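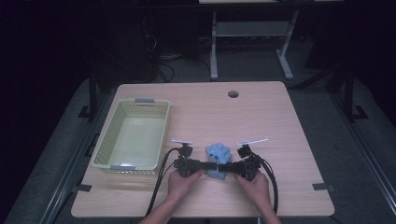 Préhenseur manuel Niltska

Le Niltska est un préhenseur bimanuel tenu à la main, destiné à l'enregistrement de gestes de manipulation et à la comparaison de doigts de préhension avant leur montage sur un bras. Il a été mis au point par l'atelier Korkberg sous la direction d'Ainhoa Robles.

Architecture

L'appareil se compose d'une barre centrale horizontale et de deux blocs articulés noirs, un à chaque extrémité. Chaque bloc porte un embout blanc en T, mince et plat. Deux câbles noirs assurent l'alimentation et la liaison avec le contrôleur. L'opérateur tient l'ensemble à deux mains au-dessus du plan de travail.

Le contrôleur d'origine, de marque Maruyama, échantillonne la position des articulations à 125 Hz. Une variante Dullex, à 200 Hz, a été introduite en janvier.

Essais comparatifs

La campagne de référence, close le 26/09/2018, a été conduite par Ezequiel Bravo et Kulap Tanasarn. Elle comprend 2000 cycles de prise et de dépose, exécutés sur une table à plateau de bois clair avec un bac ajouré en plastique muni de deux poignées grises. Les objets souples à surface bosselée y forment une catégorie distincte.

À la cadence de 125 Hz, 122 cycles ont été écartés pour perte de synchronisation entre les deux articulations. L'écart constaté avec la variante Dullex reste discuté : Consuelo Lorente l'attribue au câblage et non à la fréquence d'échantillonnage.

Limites

Les câbles restreignent la rotation des poignets de l'opérateur. L'effort de serrage n'est pas mesuré.

Voir aussi

Préhenseur à deux doigts
Téléopération
Contrôleur Dullex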